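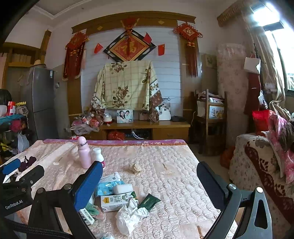
床上的小物件收纳任务，香皂、湿巾、奶盒和钥匙混在一起。

拿着夹爪收拾床铺的第三天，我姨终于不看我了。头两天她一直搬个小凳坐门口，我夹一下她就“哎哟”一声，夹掉了她比我还急，好几次伸手要替我捡。到第三天她该择菜择菜，该打电话打电话，偶尔路过瞟一眼床上那堆东西，撂下一句“钥匙你夹不起来的”，走了。

她说对了一半，后面再讲。

先说我在干什么。Kelex 今年推了一项叫 Jerkby 的居家采集服务，面向的是做机器人的小团队、学校实验室，还有我这种好奇心重、手又闲的个人用户。你付钱，他们寄来一个箱子，里面有手持夹爪、供电和存储的一套东西，外加任务卡。你在真实的屋子里拿夹爪干家务，动作和画面一起录下来，传到他们的后台 Vulance，清洗、切段、打标签，最后还给你一份能拿去训练的数据。我订的是入门档，1496 元，租期 12 天，来回运费含在里面。

编辑部本来想让我找个样板间拍，干净，好看。我说那有什么意思呀，机器人以后要进的又不是样板间！于是我扛着箱子去了我姨家。那间屋子我从小熟到大，墙正中贴着“福”，挂着中国结，床对面的电视柜上摆着结婚照，沙发上永远堆着花毯子。靠墙还立着一卷粉花床垫，冰箱顶上搁着草帽。你让一个只见过灰桌子白墙的模型来看这屋，我估计它得愣半天。

开箱和上手

箱子比我想的沉，但里头码得很整齐，每样东西一个格子，格子底下贴着编号。我拿到的这只夹爪是黑色的，支架上印着白字 GenRobot.AI，左边那根手指内侧垫着一块蓝色的垫子。服务商怎么选硬件我管不着，这篇也不打算评夹爪本身，我评的是花出去的这 1496 元到底买了个什么体验。

上手教程是一段视频加一本小册子。视频拍得不错，语速慢，镜头稳，我跟着做一遍就把校准走完了。小册子就有点糊弄，好几页明显是从英文翻过来的，“请确保您的夹持物已被充分地夹持”，我念给我姨听，她问我是不是被人骗了。

校准的时候要把夹爪举着，按提示在空中画几个方向，再开合几次。头一回我没过，App 只弹了个红叉，没告诉我哪儿不对。第二回把窗帘拉开，屋里亮了，过了。到底跟光线有没有关系，我后来问客服，客服说“建议在光线充足的环境下使用”，等于没说。

任务卡：好玩，也磨人

Jerkby 的任务卡分厨房、卧室、客厅、玄关几叠，每张写一个场景和一句目标。我最喜欢卧室那一叠，尤其是“床面小物归拢”，写得特别像我妈给我发的微信：把床上的东西收一收。至于先收哪个、怎么收，卡上不规定，自己看着办。

东西也是自己凑。任务卡只要求软的硬的、高的扁的都得有，最好是家里本来就用的。我就满屋子搜罗，粉色瓶子、小白瓶、一块香皂、一个牛奶盒、一包湿巾、揉皱的塑料袋、团成一团的纸巾，再扔上两把钥匙，往铺着粉色绗缝床罩的床上一撒。看着就乱，乱得很真实。

纸盒类的最省心，两指一合就稳稳当当。瓶子也还行，只要从侧面过去，别碰着瓶口。香皂呢，看着方方正正挺老实，可它滑，力气小了拿不住，力气大了能蹦出去，我有一次直接把它送到枕头底下去了。塑料袋更怪，第一次夹只抓住一个小角，提起来拖着一大片，晃晃悠悠像只水母，我自己都笑出声，录音要是留着肯定很傻。（客服说成品数据里默认去掉声音，谢天谢地。）

然后是钥匙。钥匙平躺在床罩上，软垫子往下陷，手指一压它也跟着陷，怎么都铲不起来。我试过斜着进，试过先拨到针脚鼓起来的地方再夹，还试过耍赖，先拿手把它立起来（这段我删了，规则不让）。最后有一把让我拨着拨着翘起一头，夹住了，我激动得喊我姨来看。另一把到最后我也没搞定，失败片段照样上传，Vulance 里有个“未完成”的选项，点上就行。这一点我得夸，很多人做采集恨不得只留成功的，它允许你老老实实交失败，界面上也不给你打低分。

说真的，拿着夹爪干活最大的感受是别扭。平时收拾床哪用想呀，手一划拉全进怀里了。现在你只有两根手指，还得一样一样来，收拾一张床的工夫够我平时把整间屋子归置完。录到后半段我开始有窍门了：先挪高的，再夹扁的，布料留到最后，因为它们老爱盖住别的东西。我姨路过看见，评价是“跟你小时候学使筷子一个样”。

租期里我一共录了 178 段，最多的就是卧室，其次是厨房。客厅我做得少，沙发上东西太满，挪开毯子我姨不乐意，不挪开又没地方摆任务卡上的物件。

Vulance 后台

上传是每天晚上做的。白天录完把存储接到电脑，Vulance 自己认，自己排队，第二天早上七点多一般就能看到切好的片段。网页版干净，左边是列表，中间播放，右边是标签，我这种不写代码的人也能看懂个大概。手机版就别指望了，视频拖进度条老是跳回开头，我试了几次就不用了。

标签这一块，Kelex 是转给一家叫 Bouzid 的公司做的。整体质量我给中上，瓶子、盒子、袋子分得都挺清楚，动作的起止也卡得准。出错的地方基本都在“软东西”上。那块绿粉相间的布，有的片段标成毛巾，有的标成衣物，还有一段标成了抹布。我姨听了很不高兴，说那哪是抹布！纠错倒不麻烦，点开片段写一句话提交，我提交的几条隔天都改过来了，还附了句回复，措辞有人味儿，不像模板。

隐私是我最在意的。别人家客厅卧室，墙上有相框，柜子上有结婚照，镜头扫过去全在里面。Vulance 有个“人像遮挡”的开关，在设置里第二层，默认是关着的。我觉得这不应该！装进相框的照片也是人脸，居家采集嘛，谁家没几张照片呢，怎么能让用户自己翻出来打开。我是录到第二天才发现的，好在它能对已上传的片段补做处理，重新跑一遍就行。打开之后，我翻了几段，柜子上和墙上的相片都糊住了，没见着漏的。但如果你打算订，第一件事就去开这个开关，开完再录。还有，一定先问过住在屋里的人，我是给我姨把画面一段一段放过，她点了头才交的。

谁该买

做研究的小团队，手头没人没场地，又想要一点“有生活气”的数据，我觉得可以试。入门档的量谈不上大，拿来摸一摸流程，看看自己的模型碰到花床罩和塑料袋是什么反应，够用了。课堂上也合适，学生轮着上手，比听老师讲抓取有意思得多。

个人用户我就要劝一劝了。箱子寄到的头两天新鲜，后面就是体力活，胳膊一直端着，录到傍晚手腕发酸。我中间歇了两天没碰，租期照样往下走，没有暂停这一说。续租倒是能续，按天算，但得在到期前提交，我差点错过，App 也没给提醒。

再列几个小毛病，给准备下单的朋友提个醒。箱子里的线偏短，屋里插座离床远的，自己备根接线板。任务卡是纸的，厨房那叠我用完已经沾了油，退回去的时候有点心虚（没扣钱）。退件的预约入口藏在“我的订单”最底下，我找了半天，还以为要打电话。

也有让我意外喜欢的地方。每完成一叠任务卡，Vulance 会给你拼一段回放，把同一样东西每次被拿起来的瞬间接在一起。我看香皂那段看了好几遍，从满床乱窜到乖乖进盒子，进步肉眼可见，进步的是我，机器人还一点没学呢。

打分的话，任务设计我给得最高，后台其次，隐私默认设置必须扣，说明书也扣。价格嘛，1496 元对实验室来说不算事，对我来说够吃好多顿火锅了，要不是编辑部报销我还得再想想。

寄走箱子那天下午，我把床上的东西用手收了，连香皂带湿巾一把搂走，痛快极了。我姨从枕头缝里又摸出一把钥匙，问我是不是还要录，我说不录了，她就揣兜里下楼买菜去了。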